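Let the Town Pay for Lunch

Our town council has put $2 million on the table for school meals, and I am so glad I could shout it from the bus stop. Starting in September, every child in all 100 classrooms across the Olmedo district gets lunch at no charge. No forms, no income check, no little slip of paper sent home when the account runs dry. It's the best thing to come out of that building in years, and I want to say why before the vote to trim it gets any louder.

I grew up on the reduced-price list. You learned early which line was yours, and you learned to say you weren't hungry. The old program had 1,119 kids signed up last spring, and anyone who has worked a school front office will tell you plenty more qualified and never turned in the paperwork. Some parents were too proud. Some worked two jobs and missed the deadline (I know that one well, my mother missed it twice!). A meal that depends on a form will always skip somebody.

The complaint I hear most is that we'd be feeding kids whose parents can afford it. Sure we would! We also let those kids borrow library books and ride down the slide at Durinari Park. I have never heard anyone ask for a pay stub at the top of the slide.

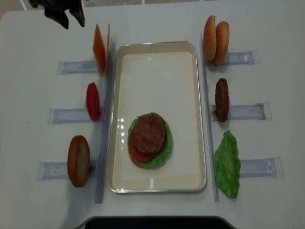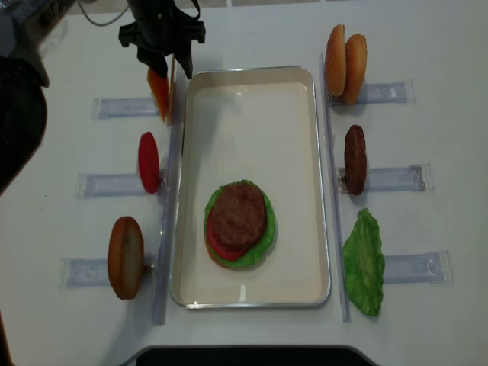 Burger patties over lettuce and tomato, partly assembled.

Page last changed: September, 4:10 p.m.

Then there's the money. Two million dollars is real money in a place this size, and I don't blame people for asking where it comes from. Most of it is what the town was going to put toward the second phase of the Wullel parking deck, a project I have tried hard to love. The first phase is half empty at noon. I walked through it last week and had my pick of the shade. If we have to choose between more empty spaces and full stomachs, I'm ready to choose this minute.

I do have one request for the council, and it's a big one: pay for the kitchens too. Gresteo, the company that runs the cafeterias now, trucks in most of the food already cooked. It's fine. It could be so much better with working ovens and enough hours for the staff to use them. Give those cooks a decent stove and a real budget and the kids will come running. I've eaten their chili at the fall fair and gone back for seconds, then stood there seriously thinking about thirds.

The amendment to cut the plan down to elementary schools only comes up at the next meeting. Teenagers get hungry too, and they're the ones most likely to skip lunch before they'd let a friend see them ask for help. Please come and say so. Comments are limited to two minutes each, sign-up is at the door, and I'll be in the front row with mine written on an index card.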